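Codevora puts two grippers through 2548 picks, publishes the full log

FOR IMMEDIATE RELEASE

HULLUM, 15 May 2023 - Codevora today released results from its side-by-side gripper trial, run at the company's test hall in Hullum. Two grippers, same arm, same controller, same objects. 2548 picks in all. The full log is up on the Codevora site now, misses included.

The grippers: the Pullora, a two-finger model with curved black fingers and a small camera at the wrist, and the Cullinane, a suction unit with a single cup. Both off-the-shelf. Neither maker paid for the trial or saw the numbers ahead of time.

Objects were picked off the floor, not a tray. That was a request from customers in parcel returns and recycling, who kept telling us tray tests don't look much like thier day. So: drink cans, glass bottles, cloth, gift bags with rope handles. Things lying on their side. Things touching each other.

"Bags were the hard one and we knew they would be," said Nuala Moriarty, head of testing at Codevora. "A can is a can. With a bag you have to decide what you're even grabbing - the handle, the rim, the whole body. The two grippers want different answers and the controller has to know which one it's got on."

Fingers were set to approach from above with the bag between them, then close on the body below the rim. Handle grabs were logged as a separate category. Suction was tried on the flattest side of the bag only.

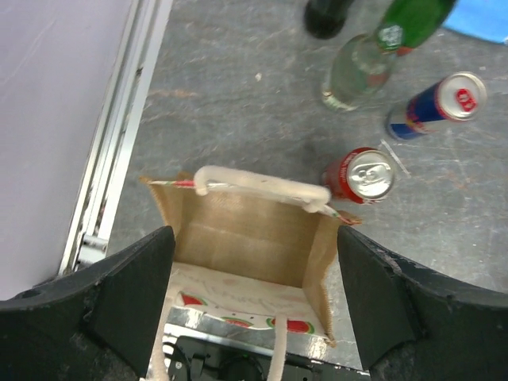 Cans went better. The Pullora handled them on their side without a change to the settings, the Cullinane needed the cup lined up with the can wall and lost time doing it. On glass bottles the Cullinane was the quicker of the two, as long as the label wasn't wrinkled. Cloth was poor for suction, as expected. Fingers did fine with it once the grip force was turned down.

Bags: the Pullora finished ahead. Woven fabric leaks air and the cup could not hold a seal for the 5 seconds the test calls for. Handle grabs worked but the bag swings, and swing was counted as a fault if it hadn't settled before the place step.

Camera notes. The wrist view on the finger gripper has both fingertips in it at all times, which operators liked for checking alignment and disliked for everything else, the fingers take up a lot of the view. A narrower mount is being tried. Swap time between grippers came in at 60 seconds with the quick-change plate, cables included.

"People will ask us which one to buy," Moriarty said. "Depends what's on your floor. Read the log by object, dont read the total."

What's in the download: pick-by-pick log, wrist camera video for the finger runs, controller settings for both grippers, and the fault list with the scoring rules. Free to use with credit to Codevora.

A second round is planned for August, same hall. It adds a softer set of finger pads for the Pullora and a two-cup version of the Cullinane. Companies that want their own items in the object set can send them to the Hullum address, attention Nuala Moriarty. Items are not returned.

About Codevora
Codevora tests and integrates robot arms, grippers, cameras and controllers for warehouses and sorting sites. Based in Hullum.

Press contact: Nuala Moriarty, Codevora, Hullum

###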